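一把夹爪握在手里,家务就这么教起来
文/特约撰稿 Bello Amadi

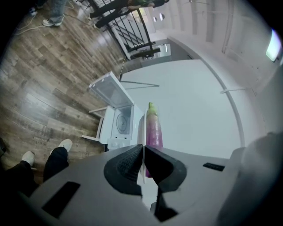 黑色双指夹住粉紫色小瓶,桌边是一台玩具洗衣机。

我得先承认,自己对“教机器人做家务”这类说法一向有点提防,这些年看过的演示实在太多,灯光漂亮,音乐也漂亮,回到家衣服还是得自己洗。所以当编辑部把 Jaralard 公司的 Enine 手持夹爪套件塞给我,让我好好用上一阵再动笔时,我心里想的是:行吧,至少这回东西是攥在我自己手上的。

Enine 的思路说起来很朴素。你不必先买一条机械臂,只要握着夹爪,像平时伸手拿东西那样把活儿干一遍,相机就把过程录下来,之后交给配套软件 Kwon 整理成训练数据。套件里有2把夹爪、3块电池和一只收纳箱,箱子做得很结实,就是扣锁偏紧,我每次开箱都要跟它较一会儿劲。

我最喜欢的是那对黑色手指。内侧带纹理,合拢时成一个窄窄的V字,夹竖着的瓶子很顺手,不用死命捏扳机。灰色外壳宽大圆润,第一眼看着有点笨,握久了倒觉得踏实(我手不大,同事里手大的那位反而嫌握把短了一截)。

练习的题目,我挑了洗衣服。白桌子上摆一台小小的上开盖玩具洗衣机,透明盖子掀开,再配上一只绿盖的小瓶子权当洗衣液。听着像过家家,可真做起来很考人:瓶子要拿稳,手腕要转得慢,还得忍住不用另一只手去帮忙。头一个下午我录得乱七八糟,到后来渐渐有了节奏,甚至有点上瘾,一抬头天都黑了!

整个试用期我一共录了1,424段,Kwon 会自动剔掉抖得太厉害的,剩下的按动作分好类。这一步省下的工夫我是真心感激,以前用别家工具,光是给片段改名就能耗掉一个晚上。不过软件的中文界面还欠打磨,有几处菜单翻得叫人摸不着头脑,导出时的进度条也总爱停在最后一小格,让人干着急。

不满意的地方还有重量。单看一把不算沉,可连着录下来,小臂会酸,我后来学乖了,录一会儿就放下喝口茶。另外相机视野很广,这对采集是好事,只是画面边缘弯得厉害,头一次回放的人要适应一下。

售后由 Jondley 代理,我故意在晚上发消息去问电池的事,对方回得很快,语气也客气。替换指垫可以单买,4片一包,装卸不用工具,这点我很欣赏。

如果你是学校实验室,或者三五个人的小团队,想从家务动作起步攒一批自己的数据,我觉得 Enine 值得借来试试。只想买个机器人回家洗衣服的读者,就再等等吧。Jaralard 说十月会推出轻量版握把,到时候我打算再借一套,顺便看看那扣锁有没有松一点。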